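Event Operations, Unit 6
Street Feasts and Open-Air Public Dining: Planning Notes

Reading for this unit: the Allach case file, sections on layout and closing down. Bring the site plan to class.

6.1 Scope

A street feast is a seated public meal held on a road, bridge or square that is closed to traffic for a limited time. It differs from a food market in two respects. Seats are assigned or at least counted, and most guests arrive within a short window. Both affect the layout, the water supply and the number of staff.

The case used throughout is the Allach spring feast, held each March on the main road between the church square and the mill bridge. The planned capacity is 1000 seats. The road is closed for 14 hours, including setup and removal.

6.2 Seating blocks

Tables are grouped into blocks, and each block is treated as a separate unit for service, cleaning and evacuation. A block has one entry side and one service side. Guests do not cross the service side. At Allach there are 33 blocks of unequal size, as the road narrows before the bridge.

Gaps between blocks must line up with side streets where side streets exist. Where they do not, the gap is widened and kept clear of chairs, planters and cable ramps. Block numbers are posted at both ends, above head height.

6.3 Water and washing points

Washing points are placed behind the service side. Hand washing and dish washing are kept apart, with separate basins and separate drains to the holding tank. Waste water does not enter the street drain unless the town has agreed to it in writing.
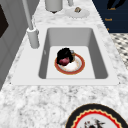
Can one basin be used for both hands and dishes if it is cleaned in between?
Separate basins are required for the whole event, including setup and removal. Cleaning between uses is not accepted as a substitute in the site plan.

Supply hoses are run along the curb and covered wherever guests cross. Pressure is tested at the point farthest from the connection, with all other taps open.

6.4 Arrival and crowd flow

Arrival is planned from the open ends of the road inward. Blocks in the middle are filled first. If the end blocks fill early, later guests must pass seated tables, and the service lanes begin to be used as footpaths.

The Wurnora method divides arrival into waves printed on the ticket. The Azevedo method uses a single arrival time and more stewards. Wurnora needs fewer staff but depends on guests reading the ticket. For the Allach site, calculate the steward count under each method and state which entry point limits the flow.

6.5 Service and returns

Food leaves the kitchen by block, in a fixed order. Used tableware returns by the same lane after the last plate of that course has gone out. Two-way traffic in a service lane is permitted only where the lane is wide enough for two carts. Food scraps are removed at the return table, before tableware goes to the basins. Lids and jars are sorted into a separate crate. 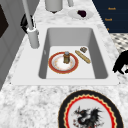 6.6 Closing down

Removal starts at the block nearest the vehicle gate. No vehicle enters until the stewards have reported all blocks clear. The order is as follows: tableware, chairs, tables, lighting, hoses, barriers. The holding tank is emptied last and the reading is entered in the site log.

Exercise

Using the Janum worksheet, redraw the Allach plan with the mill bridge closed to guests. Keep the total of 1000 seats. Mark every block that loses its second exit and give the new removal order.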